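# How does a robot know what to do next?

Think about warming up a snack. You open the microwave, put the plate in, shut the door and turn the knob. You hardly think about it. If you did have to think about it, you would notice that your brain is doing several jobs at once. It looks, it decides, it moves your hand, and it checks.

A robot arm needs all of those jobs done too. The metal and motors can't do them. The jobs are done by software, a set of instructions that runs on a computer.

The software in this explainer is called Flondetitz. It is used to teach robot arms kitchen chores, and microwaves come up a lot.

## Job 1: Looking

A robot gets its pictures from cameras. To a computer, a picture is a very long list of numbers. Each number says how bright or how colourful one tiny dot is. Nothing in the list says "knob" or "door".

The part of the software that turns numbers into things is called **perception**. Flondetitz has a perception program named Clunemeo. It was shown 2000 pictures of kitchen things, and people had drawn outlines on every one and typed in the names. After enough pictures, the program gets good at finding the same kinds of things in new pictures.

White things are hard. A white knob on a white microwave on a pale table doesn't stand out much, so the program has to rely on small clues such as a thin grey rim or a soft shadow.

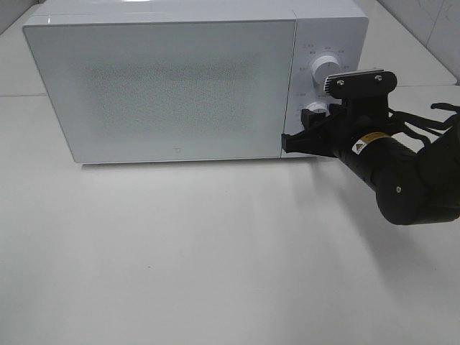 Noor asked whether the robot could read the words beside the knob to help it. It could, if someone added a program for reading, but Clunemeo doesn't have one. It only works out where the knob is and which way it is facing.

## Job 2: Planning

Once the software knows where things are, it has to choose what to do and in what order. This is called **planning**.

A plan has two sizes. The big plan is a list of steps:

1. Open the door.
2. Pick up the food.
3. Put it inside.
4. Close the door.
5. Turn the knob.

The order matters. If step 3 came before step 1, the food would bump into a closed door. You know that already. The planner only knows it because a rule says "the door must be open before anything goes in".

The small plan is the path the arm follows during each step. An arm has joints, like your shoulder, elbow and wrist, and there are many ways to bend them to reach the same spot. Some of those ways would knock the elbow into the microwave. The path planner, Stidach, makes up 600 different paths inside the computer and throws away every one that hits something. From the paths left over, it picks a short, smooth one.

You can try this yourself. Put a cup on a table and touch it with one finger. Keep your finger there and move your elbow up and down. Your finger stays in one place while your elbow goes to lots of different places. Each elbow position is an answer the planner could choose.

## Job 3: Moving

Now the arm has to follow the path. The part of the software that does this is called **control**.

Control works in a loop. It checks where each joint is, compares that with where the joint should be, and gives the motor a little push to fix the difference. Then it does the same thing again, many times every second.

Riding a bike is a bit like that. You don't aim once and then close your eyes. You keep making small changes to the handlebars the whole way down the street.

Picking up food takes extra care. A burger has layers, and a gripper has only its fingers to hold it with. The fingers open wide on the way in, and the camera near the gripper gives the software a close view of the food and the plate.
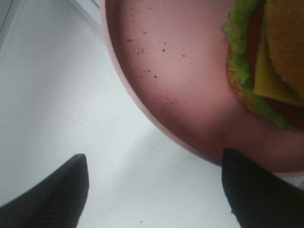 How hard to squeeze is a number in the program. If the number is too small, the food slips out. If it is too big, the food gets squashed. Elie Akl, who wrote the squeezing part of Flondetitz, tried 58 different settings before choosing one, and he still changes it for softer things like bread.

## Job 4: Checking

A robot can't feel pleased that a step worked. It has to be told to check.

After each step, the software looks at a new picture and asks a question with a yes or no answer. Is the door open? Is the plate inside? If the answer is yes, it goes on to the next step. If the answer is no, it tries the same step again. After 3 tries it stops and waits for a person.

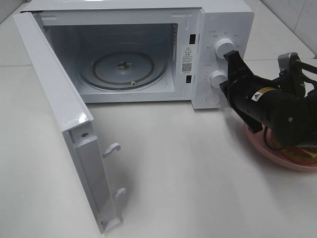
*Door open, and the gripper is at the knobs.*

## Words to know

**Software:** instructions that tell a computer what to do.

**Perception:** working out what is in a picture and where it is.

**Planning:** choosing the steps and the path.

**Control:** making the motors follow the path.

**Loop:** a set of instructions that is done over and over.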